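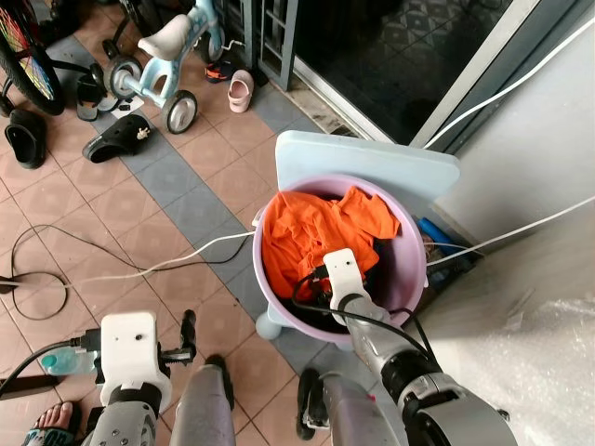 The Baptism Register of Egger Chapel, Stullbridge
Student project report
Fung-ping Tu and Ming-te Tu

1. What the project was

Egger Chapel keeps one large baptism register that starts in 1941, the year the congregation moved from Mokomport to its present building in Stullbridge. Before our project the register could only be read in the vestry. People who wanted to look up a relative had to call ahead and sit with the book. We were asked to type it up and make a list that can be searched by family name.

The work was done for our local history course. The minister gave permission for the whole register to be read, but asked that entries for people who may still be living stay out of the public list. We agreed to this before we started.

2. How we worked

The register was photographed page by page in the vestry over February. One of us read each entry aloud from the photographs while the other typed it. After every page we traded places and the second reader checked the typing against the page. We used Zelorar, a free table program the school already had on its computers. It handled the sorting well enough but did not like dates written with the month spelled out, so all of those were entered again as numbers.

Each entry has the child's name, the date of baptism, the names of the parents, the names of the sponsors, and the minister's signature. Some of the early pages also give the father's trade. We kept that as a separate column and left it blank where the book leaves it blank.

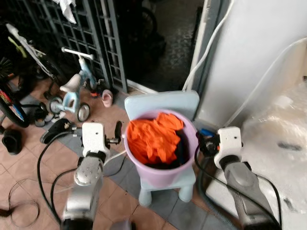 Page last changed: 31/08/2020

3. Problems with the handwriting

The first minister wrote small and leaned his letters so far over that n, u and v look the same. We made a sheet of his letters, taken from names we were sure of, and kept it beside us. The second minister was easy to read. The third used a ballpoint pen that has come through the paper, so the backs of his pages are hard going.

Family names were spelled in more than one way, sometimes inside a single entry. We typed what the book says and added a second column with one standard spelling, which is the one the search uses. Where we could not decide on a letter, we put a question mark after the name. The oldest members of the congregation looked at a printed list of these and settled most of them.

4. What the register shows

There are 1385 entries in all. Of these, 478 fall in the first ten years, which we did not expect from a chapel this size. The minister thinks families came in from farms outside town, where there was no church with a regular service. The trades column fits with that, as farm work is the most common entry in it.

Sponsors were a surprise too. In the early years they are nearly always an aunt or uncle of the child, as far as we can tell from the names. Later on, neighbors and Sunday school teachers appear more often. We would need the marriage register to say anything firm on this, and we have not read it.

There are four gaps where no baptisms are written down for several months.

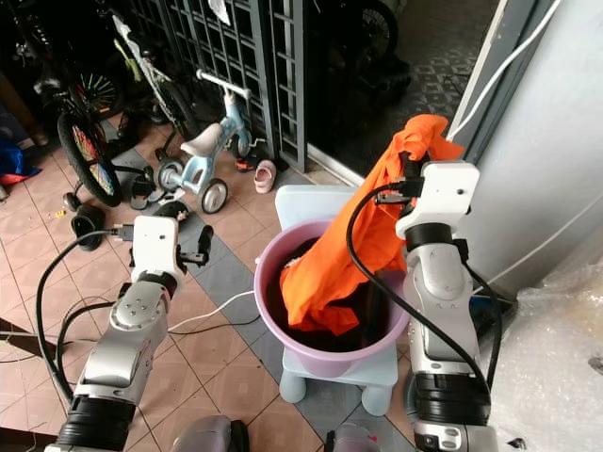
We checked the longest gap against the chapel's account book, which shows that a visiting minister was paid travel money during those months. Baptisms may have been held and written on loose sheets. We looked in the vestry cupboard and found an envelope of such sheets, but all of them belong to a later year and were already copied into the register.

5. What is left to do

The marriage register is in the same cupboard and is thinner. Another student could type it up in one term using our columns. The letter sheet for the first minister's handwriting is in the back of the project folder, along with the list of standard spellings.

A printed copy of the public list is in the chapel entry. Corrections can be written in pencil in the margin, and the chapel office will pass them to us until we graduate.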